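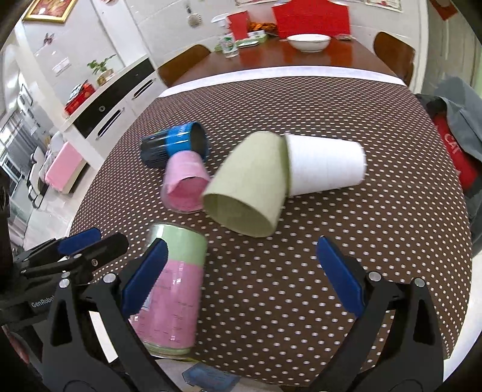

Volume 2, page 300

Demonstration gathering (robotics)

Demonstration gathering is the recording of everyday tasks done by people so that a learning system can later carry out the same tasks with a robot arm. Each recording is called a demonstration or, in older writing, an example run.

Method

In the hand-held method, the person doing the task works with a gripper tool that carries its own camera. The camera records the fingers and whatever lies between and beyond them, while the tool's path is worked out afterward. No robot arm is needed at this stage, and the work can be done in ordinary rooms. Two grippers may be used together for tasks that call for both hands.

Cups are a common subject. They may be laid on their sides on a patterned tablecloth, in differing colours and sizes, with some rims touching a neighbour. A glossy cup and a matte one reflect light differently, and a system trained on only one kind may judge the other poorly. Furniture and household goods in the background are normally left in place.

Review

Recordings are checked before use. Under the Forudmont practice, set out by Hortensia Sepúlveda, 2 reviewers watch each demonstration separately and mark the moments at which the fingers close and open. A recording on which they disagree is set aside — it is not erased — and may be used later to study errors.

Criticism

Wayne Tindall has argued that household recordings favour neat, unhurried movement and contain too few failed grasps. The Arkix collection answers this in part by keeping dropped and fumbled objects under a separate label.

See also: Endosau labelling scheme; Grasp planning; Teleoperation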